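실내마감 기초 강의노트
6주차: 벽면 도장의 점검과 보수
인쇄하기 | 이메일로 보내기

담당: Devendra Goel / 실습: Mavis Baptiste
실습실: Holloway관 406호, 목요일 오후 2시

1. 이번 주 범위

지난주에 퍼티와 연마까지 다루었다. 이번 주는 칠이 끝난 벽을 어떻게 보고 어디까지 손댈지를 정하는 내용이다. 교재 143쪽부터 읽어 올 것. 스프레이 도장은 9주차에 따로 하므로 여기서는 롤러와 붓만 다룬다.

2. 용어

바탕면: 도료를 올리기 전의 면. 석고보드, 미장면, 기존 도막이 모두 바탕면이 될 수 있다.
하도, 중도, 상도: 칠하는 순서에 따른 구분. 실내 벽은 중도를 생략하고 상도를 두 번 올리는 경우가 많다.
이색: 같은 색으로 칠했는데 부분적으로 색이 달라 보이는 상태.
롤러 자국: 롤러가 지나간 경계에 도료가 두껍게 남은 줄.
새김질: 롤러가 닿지 않는 모서리와 몰딩 주변을 붓으로 먼저 칠하는 작업. 현장마다 부르는 말이 다르다. 시험에서는 이 용어로 통일한다.

3. 밝은 회색 벽을 볼 때

무광 회색은 실습에서 가장 많이 쓰는 색이고 판정이 가장 자주 갈리는 색이기도 하다. 채도가 낮아서 주변 빛의 색을 그대로 받는다. 전구색 조명 쪽은 따뜻하게 보이고 창 쪽은 푸르게 보인다. 한 통의 도료로 칠한 벽도 마찬가지다.

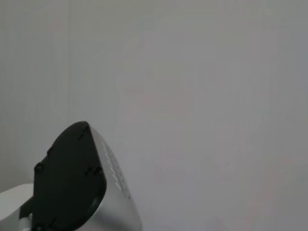
따라서 색 차이가 보인다고 바로 이색으로 적지 않는다. 먼저 조명을 끄고 자연광에서 한 번, 조명을 켜고 한 번 본다. 얼룩의 위치가 조명에 따라 움직이면 빛의 문제로 기록한다. 위치가 그대로이면 도막의 문제일 가능성이 있으므로 손전등을 벽에 거의 붙여 옆으로 비춘다. 이때 줄이나 턱이 드러나면 롤러 자국이나 퍼티 자국이다. 턱은 없고 광택만 다르면 하도가 고르게 먹지 않은 경우를 의심한다.

보는 거리도 정해 둔다. 전체 판정은 2미터, 세부 판정은 50센티미터에서 한다. 더 가까이서 찾은 흠은 점검표의 비고란에만 적는다.

4. 부분 보수와 전면 재도장

부분 보수는 못 구멍, 찍힘, 긁힘처럼 범위가 분명한 흠에 쓴다. 퍼티를 채우고 완전히 마르면 연마하고, 먼지를 닦은 뒤 하도를 점으로 찍고 상도를 올린다. 상도는 흠보다 넓게 펴되 가장자리는 도료를 거의 묻히지 않은 롤러로 흐린다.

무광은 부분 보수가 비교적 잘 숨고, 반광 이상은 경계가 남는다. 반광 벽에서 흠이 세 군데를 넘으면 모서리에서 모서리까지 한 면을 다시 칠한다. 벽 중간에서 끊지 않는다.

남은 도료를 쓸 때는 통의 조색 번호를 확인한다. 실습용 회색은 Steltano 996번이다. 작년 Pastholm 과제에서 쓰고 남은 통도 선반에 있는데 색이 비슷해서 섞이기 쉽다. 뚜껑에 과제명이 적혀 있으니 열기 전에 볼 것.

5. 자주 틀리는 것

- 덜 마른 벽을 보고 이색으로 판정한다. 수성 도료는 마르면서 색이 변한다.
- 벽을 손바닥으로 쓸어 본다. 무광면에는 손자국이 남는다. 장갑을 끼고 손등 쪽으로 댄다.
- 새김질을 벽 전체에 다 해 놓고 롤러를 시작한다. 먼저 칠한 곳이 말라 테두리가 액자처럼 보인다. 한 면씩 끝낸다.
- 테이프를 다음 날 뗀다. 도막이 같이 일어난다. 상도 두 번째가 손에 묻지 않을 정도가 되면 뗀다.

6. 실습 과제

두 명이 한 조로 벽 한 면을 맡는다. 자연광과 조명에서 각각 점검하고 점검표 두 장을 따로 쓴다. 두 장을 비교해 위치가 같은 항목만 보수 대상으로 올린다. 보수 방법과 그렇게 정한 이유를 반 쪽 이내로 쓴다. 사진은 붙여도 되지만 자동 노출 때문에 색이 달라지므로 사진만으로 판정하지 않는다.

점검표 양식은 Prultell 게시판에 있다. 제출은 다음 수업 시작 전까지 Mavis Baptiste에게 종이로 한다.

7. 다음 주

천장과 몰딩. 작업화와 보안경을 가져올 것.

문의: 실내마감 실습실, Holloway관 406호 | 저작권 © 실내마감과정 | 맨 위로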